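검색어를 입력하세요 검색
홈 | 일기 | 사진첩 | 방명록
최종 수정: 2019년 11월 25일

버른데일 공개 행사에 다녀왔다

아침 일찍 나섰는데도 접수대 앞에 줄이 있었다. 내 접수 번호는 1165번. 목걸이 명찰을 받고 커피를 한 잔 마신 뒤 7번 방으로 올라갔다. 안내지에는 쿨루스 팀의 양팔 로봇 시연이라고만 적혀 있었다. 방에 들어가니 회색 줄무늬 카펫 위에 노란 작업대가 있고, 마르잔 레자에이 씨가 옆에서 설명을 하고 있었다. 목소리가 작아서 앞으로 조금 옮겨 섰다. 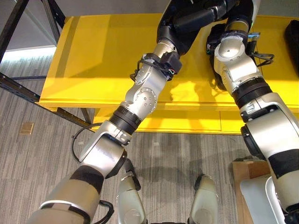 설명은 주로 팔을 어떻게 다루는지에 관한 것이었다. 사람이 먼저 동작을 해 보이고 그 기록으로 학습을 시킨다고 했다. 지난 5월부터 모은 기록이 2109건이라고 한다. 많은 것인지 적은 것인지 나는 잘 모르겠다. 옆에 선 이레샤 시디키 씨는 같은 업계 사람인 듯 계속 메모를 했다. 나도 수첩을 꺼냈지만 몇 줄 못 적었다.

노란 선반 쪽 작업은 검은 천으로 된 신발 모양 물건을 다루는 것이었다. 오른팔 집게가 앞쪽 물건의 뒤꿈치 부분에 닿아 있었고, 왼손은 손가락 다섯 개를 편 채 선반 가장자리에 있었다. 양쪽 손 모양이 서로 달라서 이유를 물었더니, 두 가지를 비교해 보는 중이라고 했다. 천처럼 모양이 변하는 물건이 상자보다 훨씬 까다롭다고 한다. 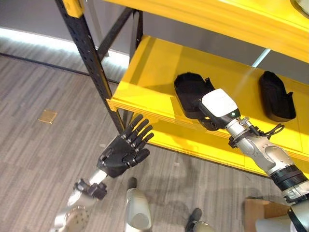 점심과 오후

점심은 1층 식당에서 먹었다. 김치가 없어서 아쉬웠고 수프는 괜찮았다. 아프신 하산푸르 씨와 같은 식탁에 앉았는데, 툴테로에서 물류 일을 한다고 했다. 자기네 창고에는 아직 사람 손이 빠르다고 했다. 명함을 받았다. 다음 주에 메일을 보낼 것.

오후에는 질문 시간이 길었다. 전원이 끊기면 팔이 어떻게 되느냐, 손가락 하나를 바꾸는 데 얼마나 걸리느냐 하는 질문들이 나왔다. 값을 물은 사람도 있었는데 대답은 듣지 못했다. 나는 소음에 대해 물었다. 생각보다 조용했기 때문이다.

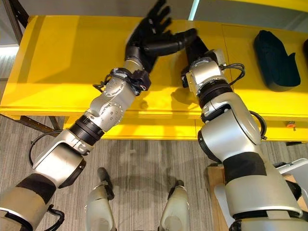

글쓴이: 류도비트 콜라르

여섯 시까지라고 했는데 조금 일찍 끝났다. 나가기 전에 팔 쪽 배선을 가까이서 볼 시간을 주었다. 내게는 이 시간이 제일 좋았다. 검은 커넥터 네 개가 나란히 있고 그 아래로 가는 전선들이 팔을 따라 내려간다. 우리 작업실에서도 고장은 거의 커넥터에서 나기 때문에 이런 부분부터 보게 된다.

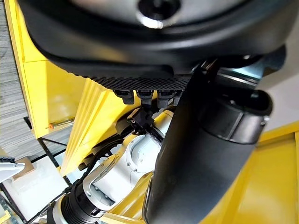 레자에이 씨에게 케이블을 얼마나 자주 바꾸느냐고 물었더니 정해 놓은 주기는 없고 점검하면서 바꾼다고 했다. 우리도 똑같다. 돌아오는 버스에서는 거의 잤다. 우산을 식당에 두고 온 것 같아서 내일 전화해 봐야 한다.

홈 | 일기 | 사진첩 | 방명록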